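Newsletter Sign-Ups at a Small Shop: What We Learned
Final report, Introduction to Digital Marketing
Edem Ametepe and Philomena Acheampong
Monday, April 13, 2026

When our instructor, Mounir Metwally, first asked us to pick a real business and help it with one marketing problem, we spent far too long talking about logos. It was Vaughan Harawira, who runs the Lusier tea shop, who set us straight over a very nice pot of something smoky. He told us that he had a mailing list, that he liked writing to the people on it, and that hardly anyone new ever joined. So that became our project, and we are grateful to him for putting up with us all term.

The list stood at 1,396 addresses when we started. The sign-up form sat at the very bottom of the website, under the opening hours, and asked for a first name, last name, phone number, birthday and email. We wrote two new versions. Version A kept the form where it was but asked only for an email address. Version B asked for the same single thing, but moved the form up beside the brewing guides, where visitors tend to stay and read a while. Each version ran until 542 visitors had seen it.

Version B brought in 50 new subscribers and Version A brought in 5. We had expected a gap, but we had argued (quite loudly, in the library) that the shorter form would matter more than the place it sat in. Our test can't settle that fully - we never ran the old long form against the short one, and we should have. 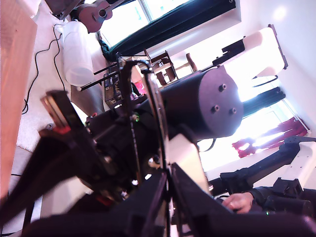
We also think the brewing guides draw people who already care about tea, so some of the difference may come from who was reading and how ready they were to hear more. Yaw Bonsu from the group next to ours pointed this out during our practice talk, and we thank him for it, even though it meant rewriting two slides the night before.

If another group takes this on, we would suggest testing the welcome email next. Vaughan's current one is friendly but very long - a little like this report - and the link to the shop comes in the last line.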